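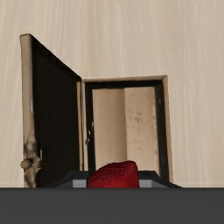 Ebook pre-publication inspection: checklist with comments
Title: Szűcs, second edition
Checked on: Widis reader, Wevside phone app
July 2020

I love this stage! The writing is finished, the file exists, and all that's left is to go through it as if it belonged to a stranger.

1. File opens on both readers. PASS
Opened first time on Widis. Wevside took two goes, but the second was fine and it has behaved ever since.

2. Table of contents links. PASS, after a fix
Chapter 3 was jumping to the dedication. Retyped the heading, rebuilt the file, tapped every link again.

3. Front matter. PASS
Copyright page says second edition (last time it didn't, and I only spotted it after uploading). Dedication is on its own page and looks lovely.

4. Scene breaks. FAIL
The little ornament disappears at page 88 and again at page 97, so two scenes run straight into each other. Swap for three plain asterisks throughout and check again in the largest text size.

5. Accents and odd characters. PASS
The ű in the title survives everywhere, even in the running header. I was so pleased I went and made tea.

6. Italics. PARTLY
The letter on page 110 starts in italics and never comes out of them, right to the end of the chapter. Close the style after the signature.
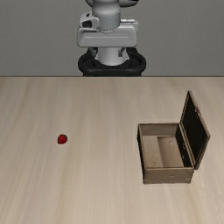 One early reader wrote back that the letter would be easier on the eyes in ordinary type with a wider margin, as she reads on her phone at night and gives up on long slanted passages. I tried it and it's so much better! Item 6 now reads: remove italics from the letter, indent both sides.

7. Cover at thumbnail size. PASS
Title readable, author name just about. Try one weight bolder if there's time.

8. Backup copies. PASS
Working file, finished file and cover saved in two places before any upload.

9. Store preview. NOT YET DONE
Wait for items 4 and 6, then page through the whole preview, slowly, with a notebook. Aim for August.

Recent posts
Stestex for formatting: my first go
Choosing a title you can say aloud
Proofreading backwards
What goes on a copyright page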